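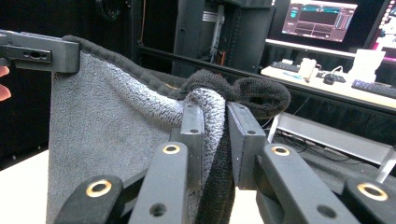
Re: [greswood-list] Washing microfibre and cotton together, and the hall towels

From: Wing-sze Hsu
To: Greswood Swimmers list
Sent: Sunday, 21:40

Dear all,

Thank you for the many replies. I answer below the message from the Oncombe group, as it has the most questions in it.

> We have the same problem as you. Our towels were soft in the first
> months and now they do not take up water at all, they only push it
> around on the skin. We wash at 60 with plenty of powder and a good
> amount of softener. Should we throw them away and buy new? Also, do
> you wash the dark ones apart? Somebody here says it is not needed
> after the second wash.

Please do not throw them away yet. I believe the softener is the trouble. It leaves a thin layer on the loops of the cotton, and water cannot go through it well. We stopped using it in March. After that I washed everything two times without softener, the first time with half the usual powder and the second time with only water and a cup of white vinegar. I was careful to put the vinegar in the drawer and never together with bleach, which is dangerous.

The result was not the same for all. The bath sheets came back very well. The small hand towels improved a little, but I think those were thin from the beginning. 7 of them are now floor cloths.

About the dark ones: I would still wash them apart. In my experience it takes more than two washes before the colour stays where it should. With towels that have a different colour on each side I put them with the dark load and accept that the pale side becomes a little dull.

Some smaller points, as people asked me privately:

Do not fill the drum. Our machine is sold as a big one, but with towels I stop when I can still put my hand flat on top of the load.

Shake each towel before hanging it. It lifts the loops again. My mother did this with a loud crack, and I have never learned it so well.

If you use the dryer at Alcantara on the high street, take the one near the window. The other one is too hot and the hems become hard. They open at 6 in the morning, and it is quiet then.

The cupboard at the pool is damp in winter, so please take home what you bring. Last month I found a bag there which smelled so strongly that I had to wash my own coat also.

Is there anyone who has tried soda crystals in a hard water area? I have read opposite things and I do not want to test it on the good ones. And whoever borrowed my Uno cards after the tea, please bring them on Sunday, my niece is asking.

With kind regards,
Wing-sze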